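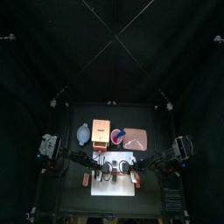

A reader in Cartwright wrote to us that her humidity meter and her nose do not agree. The display says 45 percent, she wrote, and still the bedroom smells like a wet towel every morning. She wanted to know which one she should believe.

We took her question to Dirkura, a small workshop in Skomstead that repairs and checks indoor climate devices. The person who answered us has worked there for 18 years and preferred that we do not print a name.

"Believe both," was the first answer. "The meter tells you about the air in the place where it stands. If it stands on a shelf in the middle of the room, it knows nothing about the corner behind the wardrobe. That corner is colder, and there the same air is much more humid."

The workshop sees this often in winter. People buy one meter, put it where it looks nice, and then they are calm for many months. The technician advises to move it. Leave it two days behind the furniture, then two days near the window, and write the values on paper.

"Paper is enough. I have customers who send me a file with 2,000 measurements, and they did not look at one of them. I would prefer they bring me four lines written by hand."

We asked about the accuracy of cheap devices. The technician was more friendly to them than we expected. Most are wrong by a few points, and for a home this is acceptable, if you know in which direction they are wrong. The salt test is good for this. You put a spoon of table salt in a bottle cap, add a few drops of water until it is like wet sand, and close it together with the meter in a clear plastic bag. After 10 hours or more at room temperature the meter should show 75 percent. If it shows 70, you add five to what you read in that range.

"But please, not so much water that it swims. And do not let the salt touch the sensor. I get meters with white crust inside, and then I can only say sorry."

Dirkura also sells the Pestness, a dehumidifier for small rooms, so we asked if the advice always ends with buying one. There was a short laugh. For the reader in Cartwright, the technician would wait. First she should open the window wide for a short time in the morning, with the door closed, and pull the wardrobe a hand's width from the wall. She should also look how many wet clothes are drying in the apartment.

"One load of washing gives almost 2 liters of water to the air. Where should it go? It goes to the cold wall."

If the smell is still there in March, when the walls begin to get warmer, then it is time to look for another cause, for example a pipe or a gap in the outside wall. A machine can hide such a problem for a long time, the technician said, and the tank fills every day and people think this is normal.

And the filters? They should be cleaned more often than people do it. With the Pestness it is a simple net, which you wash under the tap and dry completely before you put it back.

"Completely," the technician repeated. "Some people put it back wet, and after that they call me about the smell."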